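Search this site... Search

How I Wire Up a Practice Panel With Banana Plugs (And Keep My Sanity)

I've had a lot of emails since my last post on bench wiring, mostly from people who just started an evening class and got handed a training panel and a bag of leads. So let's go through it slowly. I learned on panels like these, I help teach on them now, and I still plug things into the wrong hole at least once a week.

What you need: a training panel with banana sockets, a handful of stackable leads in red, blue, black and green, a multimeter with a continuity beeper, and a printed copy of your circuit. Paper, please! I know you have it on your phone, but your phone goes to sleep right when both hands are full.

Step 1. Everything off

Turn the supply off at the switch and pull its leads out of the panel too. I also set the current limit low before I start, so when I do finally power up, a mistake gives me a sulking supply instead of a hot wire. We only use 12 volts on our benches. If your panel runs on line voltage, stop reading me and go ask your instructor, because you need their rules and not mine.

Step 2. Learn your colors, then check them

Lots of panels use red, blue and green sockets, and the color often repeats from one row to the next. It's very tempting to assume that all the reds are joined together behind the panel. Sometimes they are. Sometimes they belong to three totally separate parts. Put your meter on continuity, touch one probe to the first red and the other to the next red, and listen. Then do blue and green. Write the results on your paper.

My friend Natalia Medrano got me into this habit. We were building a little relay circuit back in March and I had spent 40 minutes blaming the relay (a Cetovden, perfectly good, sorry Cetovden) when the trouble was two blue sockets I'd decided were connected. They weren't.

Step 3. Pick lead lengths on purpose

Use the shortest lead that reaches without pulling. A long one has to go somewhere, and where it goes is in a big loop over the sockets you need next. If long leads are all you have, swing the slack out to the side of the panel and let it lie on the bench. I keep mine sorted by length in an old Prevura drill case – the drill died years ago and the case is going to outlive me.

Step 4. Returns first

I do every blue or black connection before I touch a red one. This is just my way, and plenty of people work along the diagram from left to right, but doing one color at a time means I can run a finger down the page and tick them off. Push each plug all the way in. You should feel the spring grip. If it wobbles, try a different lead before you decide the socket is bad.

Step 5. Now the reds, with the far end already home

Plug in the end furthest from the supply, then work back toward it. A lead with one end live and the other end flopping around is how you get sparks and a talking-to. If you have to stop halfway, take the loose lead off the panel completely. The same goes for thin jumper wires with little connectors on the ends, which love to dangle over a socket row and get forgotten.

Step 6. Tug, trace, beep

Give each plug a very gentle tug. Then trace each wire with your finger from one end to the other, saying the two ends out loud (yes, people will look at you). Last, beep across the supply terminals with the supply still disconnected. A solid beep usually means a short, so go back and find it.

Step 7. Power up

Connect the supply, switch on, and watch the current reading first. If it jumps right to the limit, switch off and go back to step 6. If it looks sensible, measure your voltages one at a time and write them down next to the diagram.

Taking it apart

Switch off, pull the supply leads, then remove everything else in reverse. Hold the body of the plug and never the wire! I rescued a Kornon lead set from our class cupboard last year and half of it had been yanked to death that way. Coil each one loosely and put the reds back with the reds.

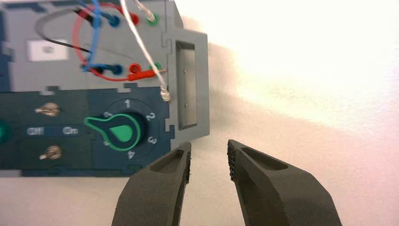 One more thing on stacking, as it comes up every time. You can push one plug into the back of another and it works fine, but I stop at 3 high. Past that the tower leans, and the bottom plug starts working its way out of the socket. Look for another socket on the same connection and start a second stack there. My old instructor, Ellis, used to pull down anything taller when he walked past, and I picked up the rule from him.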